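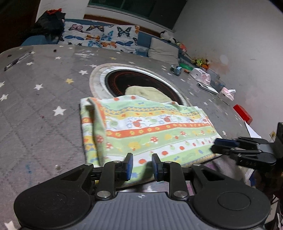

Weich, saugfähig, formstabil: Was Mulltücher leisten müssen

Baumwollmull gehört zu den ältesten Flächengebilden, die in der Säuglingspflege noch in nennenswerter Menge verwendet werden. Der Aufbau ist einfach, die Anforderungen sind es nicht. Ein Tuch, das mehrmals pro Woche bei 60 Grad gewaschen wird, durchläuft in einem Jahr eine Belastung, die kaum ein anderes Haushaltstextil erreicht.

24. Mai 2021

Mull ist ein Gewebe in Leinwandbindung mit niedriger Fadendichte. Kett- und Schussfäden kreuzen sich im Wechsel, liegen aber so weit auseinander, dass zwischen ihnen offene Felder bleiben. Der Stoff ist dadurch leicht und luftdurchlässig, neigt allerdings zum Verschieben der Fäden. Für Spuck- und Wickeltücher werden deshalb meist zwei Lagen gleichzeitig gewebt und in regelmäßigen Abständen durch einzelne Bindepunkte verbunden. Die Fachbezeichnung lautet Doppelgewebe, im Handel steht häufig Musselin auf der Packung. Die Begriffe sind im deutschen Sprachraum nicht sauber getrennt. Historisch bezeichnete Musselin ein feineres, gleichmäßigeres Gewebe; heute wird das Wort überwiegend für die gekreppte Doppellage mit ihrer unruhigen Oberfläche verwendet.

Der Kreppeffekt entsteht in der Nassbehandlung. Die Garne stehen nach dem Weben unter Spannung, die sich im warmen Wasser löst. Zwischen den Bindepunkten wölben sich beide Lagen auf, und es bilden sich kleine Luftkammern. Sie bestimmen das Volumen des Stoffs und tragen zur Aufnahme von Flüssigkeit bei. Wird ein solches Tuch gebügelt, verliert es einen Teil des Volumens bis zur nächsten Wäsche.

Rohware und Garn

Die Weberei Girnari verarbeitet für ihre Babytücher ausschließlich ringgesponnenes Baumwollgarn. Rotorgarne sind billiger und gleichmäßiger, fühlen sich im lockeren Gewebe jedoch härter an, da ein Teil der Fasern quer um den Garnkern gewickelt ist. Entscheidend ist außerdem die Drehung. Stark gedrehtes Garn fusselt wenig und bleibt lange fest, nimmt Wasser aber langsamer auf. Schwach gedrehtes Garn verhält sich umgekehrt. Girnari arbeitet mit einer mittleren Drehung im Schuss und einer etwas höheren in der Kette, die auf der Webmaschine die größere Last trägt.

Vor dem Weben wird die Kette geschlichtet, also mit einem Schutzfilm auf Stärkebasis überzogen. Die Schlichte muss anschließend vollständig entfernt werden. Reste davon erkennt man an einem papierartigen Griff und daran, dass ein Wassertropfen auf dem Stoff stehen bleibt. Auf die Entschlichtung folgt das Abkochen in alkalischer Lösung, bei dem natürliche Wachse und Pektine aus der Faser gelöst werden. Erst dann ist Baumwolle wirklich saugfähig. Wer ein neues Tuch als wasserabweisend empfindet, hat meist Ware vor sich, bei der diese Stufe verkürzt wurde oder eine Weichmacherausrüstung die Faser umhüllt.

Druck oder Färbung

Gemusterte Tücher werden überwiegend mit Reaktivfarbstoffen oder mit Pigmenten bedruckt. Reaktivfarbstoffe gehen eine chemische Bindung mit der Cellulose ein, der Griff bleibt nahezu unverändert. Der Aufwand liegt im Auswaschen: Nicht gebundener Farbstoff muss in mehreren Bädern entfernt werden, was Wasser und Energie kostet. Pigmente haften über einen Binder auf der Faseroberfläche. Das Verfahren kommt ohne Auswaschen aus, versteift aber die bedruckten Stellen und senkt dort die Saugfähigkeit. Bei kleinen Motiven auf hellem Grund fällt das kaum ins Gewicht, bei vollflächigem Druck schon.

Der Veredler Kustbridge hat seine Linie für Babytextilien im vergangenen Juli auf digitalen Reaktivdruck umgestellt. Als Grund nennt das Unternehmen die kleineren Losgrößen. Für Schablonendruck sind pro Farbe eigene Druckformen nötig, die sich erst bei längeren Laufmetern rechnen. Im Digitaldruck entfällt dieser Posten, dafür muss das Gewebe vor dem Druck mit Alkali und Verdickungsmittel vorbehandelt werden. Offene Gewebe wie Mull sind dabei heikel. Die Tinte dringt durch die Zwischenräume auf das Transportband und muss dort laufend abgewaschen werden.

Maßänderung und Wäsche

Baumwollmull läuft ein. Der größte Teil der Schrumpfung tritt bei der ersten Wäsche auf, in Kettrichtung stärker als im Schuss. Der Konfektionär Mangubat schneidet seine quadratischen Tücher darum mit Zugabe zu und gibt als Nennmaß 80 Zentimeter Kantenlänge an, gemessen nach der Wäsche. Andere Anbieter messen den Zuschnitt. Im Regal lassen sich die beiden Angaben nicht unterscheiden, sofern die Packung keinen Hinweis enthält.

Auch der Saum spielt eine Rolle. Ein doppelt eingeschlagener Saum schrumpft anders als die offene Fläche und kann die Kante wellen. Eine Overlocknaht ist dehnbarer und flacher, liegt aber mit mehr Garn auf der Haut. Bei Mangubat wird doppelt eingeschlagen und mit vier Stichen pro Zentimeter genäht. Engere Stiche würden das lockere Gewebe perforieren.

Weichspüler ist bei Mull grundsätzlich ungeeignet. Die kationischen Tenside lagern sich an der Faser an und vermindern die Benetzbarkeit. Nach mehreren Anwendungen ist der Unterschied mit bloßem Auge zu erkennen, wenn man ein behandeltes und ein unbehandeltes Tuch auf dieselbe Wasserlache legt. Der Effekt lässt sich durch zwei Wäschen mit Vollwaschmittel ohne Zusätze weitgehend zurücknehmen. Trocknen auf der Leine macht die Ware zunächst steif, was sich durch Ausschütteln oder kurzes Nachtrocknen in der Trommel beheben lässt.

Verschleiß

Das Prüflabor Clokum untersucht Haushaltstextilien auf Festigkeitsverlust nach wiederholter Wäsche. Bei zweilagigem Mull beginnt der Verschleiß in der Regel an den Bindepunkten. Dort reiben die Lagen gegeneinander, einzelne Fäden brechen, und es entstehen Löcher von wenigen Millimetern. In einer Reihe mit sechs Tüchern traten die ersten Schäden nach rund 80 Waschgängen auf. Für eine Aussage über den Markt ist die Reihe zu klein. Klettverschlüsse in derselben Trommel beschleunigen den Vorgang erheblich, ebenso eine zu geringe Beladung bei hoher Schleuderdrehzahl.

Ausgediente Tücher eignen sich als Putzlappen oder Polierware. Ein faserrückführendes Recycling ist bei reiner Baumwolle technisch möglich, scheitert in der Praxis oft am Nähgarn: Es besteht meist aus Polyester und müsste zuvor abgetrennt werden. Girnari erprobt deshalb Säume mit Baumwollgarn, dessen geringere Reißfestigkeit durch einen stärkeren Faden ausgeglichen wird. Die Nahtprüfungen laufen noch.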